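The tasting menu has gotten too long

I'm going to say something that will annoy half the people I eat with: I think the guided tasting dinner needs to shrink. I love a pairing as much as anyone (probably more, ask my waistband), but somewhere past the fourth little glass I stop tasting and start waiting for my coat.
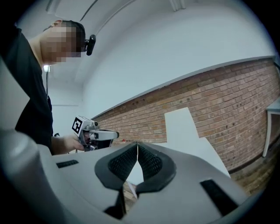
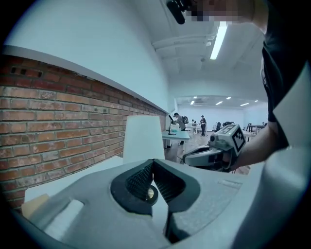

First: a dark-haired man in a black shirt. Second: a white cylindrical piece, up close.

What got me going was an evening in Padville last May. The place was Lommont, a converted grain store with a cider bar downstairs and a small dining room up top, and the full pairing ran $99 a head. For that you got plate after plate, each with its own pour and its own speech. The speeches were good! The guy clearly loved his orchards, and I learned more about bittersweet apples than I ever planned to. But my smoked trout went cold while I learned it, and by the cheese I couldn't have told you if I was drinking perry or pond water.

A week later I went to Salminen, across the river, where they do 2 courses with 2 drinks and let you get on with it. Rye pancakes with pickled herring and a very dry cider, then roast pork with something darker and sweeter. A card on the table told you where each bottle came from. I paid $70 with the tip, talked to my friends the whole time, and I can still taste that herring.

Now, I know the argument for the long version. It's theater, you're paying for the night out, and small producers need someone to tell their story. Fair enough – I'd hate to lose that guy and his orchards. Put him in the bar at six o'clock with a few open bottles and let people wander over with questions. I'd go, and I'd stay for dinner after.

And please, restaurants, let us order the second glass of the one we liked. I asked at Lommont and was told it would upset the sequence. My sequence was fine. I wanted more of the perry – or whatever it was – and I'd have happily paid for it.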